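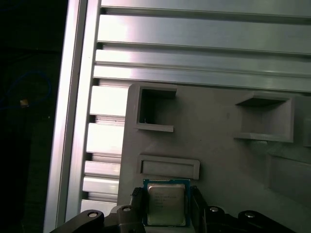 Page last changed: June 12, 2025

Bench hand wanted, desktop teardown and refit — Kero, Utedley

Part time, 20 hours a week to start. More in December when the school machines come in.

We take in old office desktops, strip them, sort the parts, put good ones back together and send them out again. Need someone for the bench. Mostly towers. Side panel off, processor out of the socket and into its tray, memory out, cables clear, drives out and labelled. Then the same thing backwards for the ones worth saving.

You'd be working beside Pascal Carré, who runs the bench and will show you how he likes it done. He is fussy about sockets. So are we. 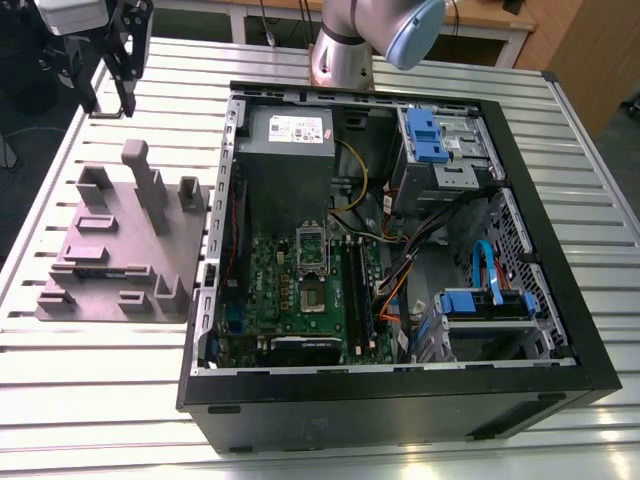 Cases get worked on lying flat, so no crouching, but you will be on your feet most of the shift. There's a stool if you want it. Lifting up to 2 towers at a time from the trolley — tell us if that's a problem, we can sort something out.

What we'd like
Steady hands, decent eyesight (glasses fine)
You've had a computer apart before, your own counts
Can tell a SATA cable from a power lead
Doesn't force things that wont go
Tidy. Screws back in the tin, not on the floor
Ok with a paid trial shift of 4 hours 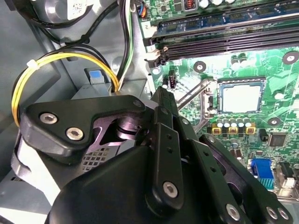

How to apply

Short email to Aurélien Bodin at the Utedley office, or drop a note in at the front counter. No cover letter needed, 200 words is plenty. Tell us what you've taken apart and wether it went back together. Say which days you can't do.

No certificates required. Training paid at the full rate.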